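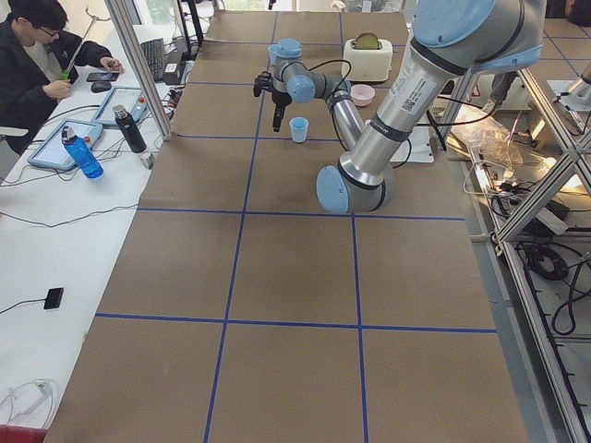 The left arm over the papered table, gripper down beside the cup.

Most of what I did in February was reset work on the two-arm cell, and I want the notes somewhere I can find them. The cell is the one we call Flestis. It has an aluminium extrusion frame, a long table between the uprights, and two arms which were mounted a year apart by different people.

The table covering comes first. We use brown paper, pulled tight and taped at the edges, then marked out in rectangles with blue tape. The old sheet had been down for 55 working days and had started to lift near the base plate of the first arm. A lifted edge is enough to tip a cup when the fingers come down low beside it. I cut the new sheet long, worked it under the lip of the frame, and taped from the far end towards me. Doing it the other way leaves a ripple in the middle, which I know from the previous two sheets.

The grid takes longer than the paper. Each line is laid against a steel rule, pressed down with a cloth, and checked against the corner marks scribed on the frame. The first vertical line was 9 mm out at the far end and had to come up again. The tape pulls the surface off the paper if you lift it fast. Lift it low and slowly, and throw that piece away.

Next, the cables. The gripper cable on our first arm runs loose from the wrist, back over the forearm and down to the base. It needs enough slack for the last joint to turn fully both ways and not so much that it catches on the elbow. I set it by hand with the arm in freedrive, turned the wrist to each limit, and added a hook-and-loop strap where it rubbed. No cable ties on a moving joint. The last set had cut a visible groove in the sleeve.

Checking order, as it now stands on the sheet taped inside the cabinet door:

Stop buttons on both pendants, one at a time, each arm confirmed stopped.
Mounting bolts on both plates, torque to 28 Nm, paint mark redrawn.
Tool centre point, against the pin, four wrist angles.
Payload setting, gripper only.
Slow run to each corner of the grid with the fingers closed.
Slow run with objects on the table.

The object run uses a cup, a bowl and the toaster, and the toaster is the awkward one. It is the tallest thing on the table, and the forearm crosses above it whenever the gripper works in the near cells. I raised the travel height by 2 cm and the run went through without a protective stop. The Moller script still has the old height written into it in one place, so anyone loading that should edit it first.

Still to do: the second arm drifts slightly at its pin check, and I have not decided whether that is the pin or the arm. The Woldegiorgis bracket for the lamp has arrived with the wrong slot nuts. Replacement nuts are on order from Emholm, and until they come the lamp stays where it is on the lower part of the frame.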